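Cell 2 weekly safety walk – checklist and comments
Filled in by Imelda Yap, April

So this is the first walk since the right hand on the Punent unit let go late. If you missed it: at 4:40 in the afternoon the hand was told to open over the box, didn't, and then opened all at once on the way back up. The cable it was holding came down on the edge of the table and whipped toward Gerardo Javier, who was leaning in to straighten the cloth. He's fine! But he was inside the line with the arm live, and that's on our list too. Fault code was 3828, grip release timeout, and the log has it on cycle 464.

1. Emergency stops – PASS
Pressed every one, reset every one. The one by the door is stiff and I had to lean on it. Ticket is in.

2. Hand release, ten opens in a row, left and right – PASS, with a comment
Left was perfect. Right was perfect too, and I don't love that, as it was also perfect the morning before the fault. I've asked for the test to be run again after lunch once the wrist has warmed up.

3. Loose cables near moving joints – FAIL
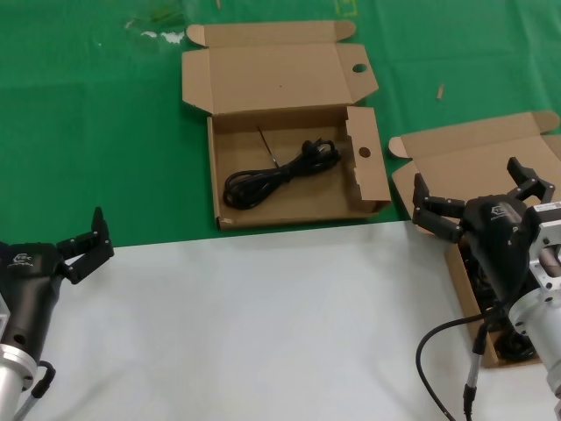 I know we argue over this one every time. My rule is simple – if a cable can be caught by a wrist at full turn, it fails. Marites Manalo wants to add clips along the forearm and I'm all for it, only please not the sticky kind we had on the old Flaser arm (they fell off inside a month and one ended up in a joint).

4. Speed limit set to slow while people are at the table – PASS
Checked on the pendant. It had been put back to normal speed after the software update, so whoever does updates, please look at this setting before you walk away. I've written it on the card now.

5. Table covering flat and fixed – FAIL 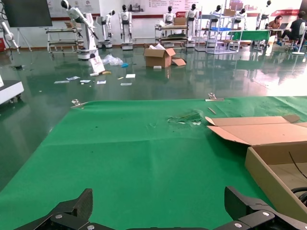
This line got added after Gerardo's near miss, and I'm glad it did. If the covering stays put, no one has a reason to reach in and fix it halfway through a run. The clips on the far edge are doing their job, but the green cloth has a torn, wrinkled patch near the middle, and a fingertip could snag there and drag the whole thing along. There's a thin stick lying on it as well. Swap the cloth, pick up the stick, and stop the arm first!

6. Floor clear – FAIL
Small papers, a clear plastic bag, a box with packing in it. The floor is shiny enough without a plastic bag to step on. Bin it or shelve it before the next run, please.

7. Work stays paused until the fault is signed off – OPEN
I'd like the release fault closed before anyone works within reach of that hand again. Tandance support think it's a sensor that reads "open" too early, and they've offered a patch. I'd still want to see it hold for a full afternoon. 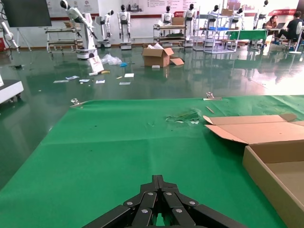

Hui-mei Yen disagrees with me on item 7. She wrote back that a full afternoon is too short when the fault took 464 cycles to show up the first time, and that she won't sign until the log goes past 1921 with no late release, which was the longest clean run we had before the update. Okay, fair enough, I've changed the line to match hers.

Still to do: Marites on the clips, Gerardo on the new cloth, me on the door button. Aileen Manalastas has the pendant key until item 7 is closed, so go to her if you need it.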